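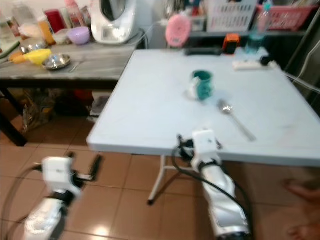

Stitham, 08/11/2025

Household Order, handout 5: The side table and what ends up on it

Most advice on tidying assumes a table has one job. Hughes, whose chapter you were asked to read, goes further and says a surface should be cleared back to nothing after every use. I doubt many people live like that, and I doubt Hughes does.

Take a folding table with a teal mug and a spoon on it. By the Hughes rule both go to the kitchen. Fine. But the power strip at the back stays put, because the lead has to reach the wall, and so the table was never going to be bare. The rule has failed before anyone has lifted a finger.

The Kadley method sorts by "visit" and "resident". A mug visits, a power strip resides. This is better, though it says little about remote controls.

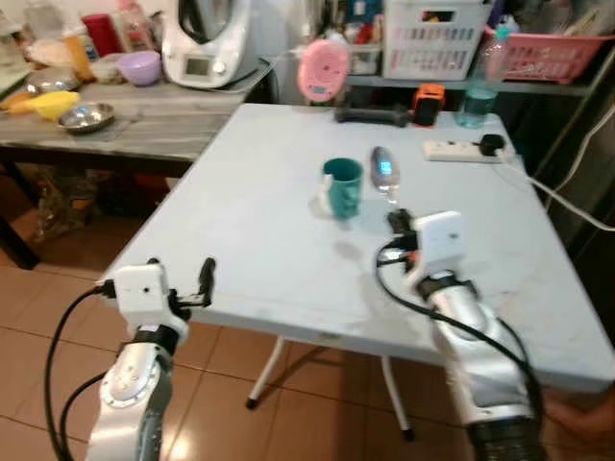 Page 48

Now try Kadley on a mug with a plastic bottle lying on its side next to it, and another bottle standing further back. Is a water bottle a visitor? The handbook says yes, if it moves within 60 minutes. Who is timing it?

Baskets are the usual answer, and Drindomine will sell you a set of 40 labels to go with them. A slotted basket on a shelf hides less than people hope.

For next time: list what lives on one surface at home and mark each thing V or R. Bring the ones you couldn't decide.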